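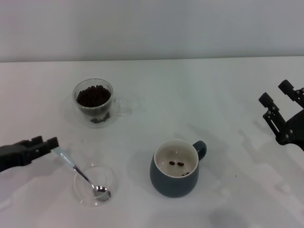 Search reviews Search Go

Altmont double wall glass cup — review

Bought one of these in August, been through the dishwasher more times than I can say. Short version: good cup, annoying handle.

The good. Double wall really works, coffee stays warm, fingers don't burn. Light. Looks nice with anything in it, even just beans — I fill mine with dark roast beans when I'm picking what to grind, because you get to see them from the side. Clear handle too, so it dissapears on a white table. Pretty. Also how I nearly knocked it off twice.
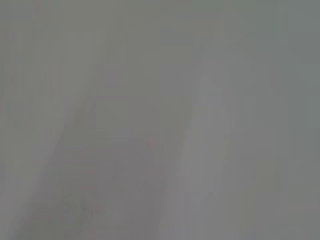
Handle is on the small side. Two fingers, not three. My old dark gray mug is a lot chunkier and I still grab that one first thing in the morning, no thinking required. White inside, so I can see how strong I made it.

Spoons — use a light touch. I have the white handled teaspoons from Cindus and they make a sharp little clink on the glass that I don't love. Now the spoon gets parked in a small glass dish. Fixed.

Washing: top rack only says the box. Did bottom rack once by acident, no harm. Bit of cloudy film after, vinegar took it off.

Ordered from the Plurkonby shop, got to Salem in 7 days, well packed. Would buy again but only if they make the handle bigger. 4 out of 5.

Updated 24th January — still no chips.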